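Lerkell Adds Slate Blue Series to Interior Wall Paint Line

Two finishes, two can sizes available to trade and retail buyers from April

COELHO — Lerkell, a maker of water-based interior coatings, will add a slate blue series to its Pusulico wall paint line in April. The series is sold in matte and eggshell. Both finishes use the same acrylic binder as the current Pusulico whites and grays and can be applied over them without a separate primer, provided the old coat is sound and has been washed and lightly sanded.

The lead color, catalog number 2606, is a muted blue with a gray undertone. It is meant for bedrooms, studies and hallways where a full navy would take too much light out of the room. A darker companion shade is supplied for ceilings, upper wall bands and trim.

"Painters asked us for a blue that stays quiet under a warm lamp," said Lieselotte Weidemann, head of color development at Lerkell. "Most blues in this range drift toward purple in the evening. We changed the black and the green in the tint recipe and left the base alone."

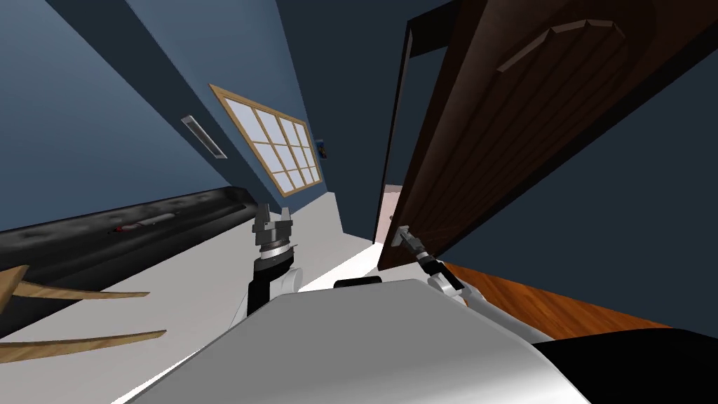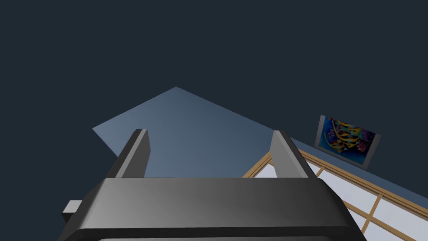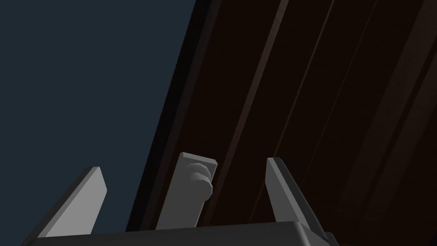

The matte finish is recommended for ceilings and for walls with visible repairs. The eggshell finish is recommended for hallways, around light switches and in other places that are wiped often. In the company's own scrub test, the eggshell finish passed 2000 cycles with no break in the film. The matte finish was not submitted to the same test and is not rated for repeated wet cleaning.

Application is by brush, roller or airless sprayer. Lerkell advises two coats over light colors and a tinted undercoat over red, orange or bare plaster. Recoat time depends on room temperature and humidity and is printed on the label. Cans from different batches should be mixed together before work begins — dark and mid-tone blues show batch differences more readily than whites, mainly at corners and along cut-in lines.

Tinting will be done at the Coelho plant for large cans and at the store counter for small ones. Stores with Kedetti tinting machines will need the updated recipe file before they can mix the new shades. Older machines will accept the file, but the nozzles for black and green should be cleaned and checked first.

"The doses are small, so a partly blocked nozzle will show up in the color," said Arnaldo Amaral, technical service manager. "We would like stores to run a test can and compare it with the printed card before they sell the first one."

Color cards and brushed-out samples ship to stockists ahead of the cans. Data sheets for both finishes can be requested from Lerkell technical service, which is open until 4 p.m. on Friday and 5 p.m. on other working days. Existing Pusulico colors, can sizes and order codes are unchanged.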